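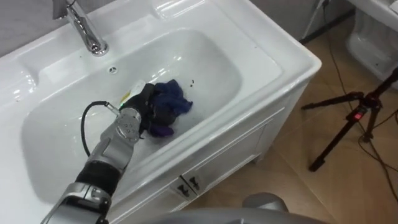 Tarkel hand and wrist, pre-run inspection with comments
Bathroom station, wiping and cloth handling
Compared against: Lalel hand

Please read the comments as well as the ticks. I know they go on a bit, but most of them are there from bitter experience, and the two hands do want slightly different treatment.

1. Wrist bolts checked for tightness - OK
Go all the way round the ring, and then once more. The Lalel wrist passed at its first check too and needed nipping up by lunchtime.

2. Cable loop at the wrist - OK, with comment
There should be enough slack for a full turn of the wrist. I would still like to see the loop a little smaller, as it travels over the rim of the basin on every reach and I can picture it finding the tap lever one day.

3. Indicator light on the hand green before moving - OK

4. Finger closing force limit set to 70 per cent - OK
The Lalel was run at 81, which was kind to nobody's cloth. If you change controllers halfway through, do type the limit in again, as the Georgiev controller goes back to 100 without saying so.

5. Emergency stop tested from both sides of the room - OK

6. Floor cables clear of the feet - REPEAT BEFORE EACH RUN
They creep, bless them. 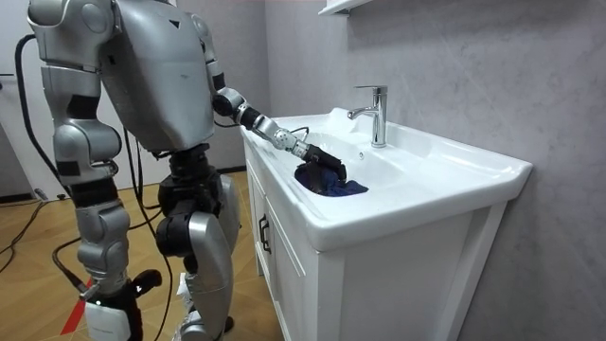

Alel test rooms, July

Second sheet, filled in with the robot at the basin and the cloth in its right hand.

7. Stance in front of the vanity - OK
Toes well short of the cabinet, please. There is red tape on the floor near the left foot, so have a look down there before you enable the legs.

8. Idle arm hanging down, clear of the door - OK

9. Grip on a bunched cloth - PASS, with comment
I do like this hand for soft things. The fingers curl in under the folds nicely, where the Lalel tended to pinch one corner and hope for the best. Hard little objects are another matter and I have left those for a separate sheet.

10. Basin and fingertips inspected for marks - TO DO at end of session
We are due a proper look at the fingertip pads at 300 grips in any case, so the two jobs may as well go together.

11. Torso shell - NOTED
Scuffs on the back panel. Cosmetic, no action.

Overall: fit to continue with the Tarkel hand. Item 2 stays open until the cable has been re-clipped.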